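Category: Meetings / Materials and Packing Working Group

Hondunham Print Store
Minutes of the working group meeting, May 2018

Present: store, packing bench and records representatives. Apologies received from the Grokholm site.

1. Minutes of the previous meeting
The February minutes were accepted with one correction. Item 5 should read "interleaving", not "interlining". Records to amend the file copy.

2. Paper stock
2.1 The Flolico order was received short. Of 59 packs ordered, 40 were delivered. The balance is on back order and the supplier has given no date.
2.2 Large-format sheets are to be kept for interleaving and bench cover. Small wrapping jobs are to use offcuts from the grey bin until the balance arrives.
2.3 Zein rolls remain unsuitable for the plan drawers. The curl does not relax under weights overnight. Remaining rolls to be used for void fill only.

3. Sheet reuse
3.1 The bench asked for a ruling on marked sheets. At present some are discarded after one use and others go back on the stack with marks on them.
3.2 Agreed: a sheet with surface marks may be used as bench cover or as outer wrap. It may not be placed against a print, drawing or textile, on either face.
3.3 Agreed: a sheet with a hard crease is not to be used under a mount. Soft folds are acceptable in bench cover if the sheet lies flat enough to work on.
3.4 Erasing marks from used sheets was discussed and not supported. Crumb residue is harder to control than the marks, and the time is better spent cutting new stock.
3.5 Sheets carrying drawn lines are to be treated as marked, however faint the line. The coloured pencil used for cutting guides transfers under pressure - the bench will change to notching the edge.
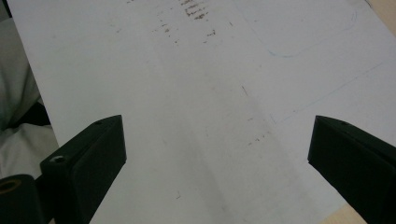
Minutes: Packing Bench Secretary

The large white sheet has brownish-grey smudges and short streaks toward the top, thinning out lower down, and a looser line of faint specks past the middle. With the thin pale-blue lines and the crease-like fold at left, it is classed as bench cover under 3.2 and 3.5.

4. Storage
4.1 Marked and clean sheets to be stacked on separate shelves. Shelf 3 is allocated to marked stock, shelf 4 to clean.
4.2 Shelf labels to be printed by records, in colour, minimum letter height as per the existing drawer labels.

5. Other business
The bench trimmer is due for a new blade. Store to order.

6. Next meeting
Date to be circulated.

Hondunham Print Store | Contact the store office | Back to top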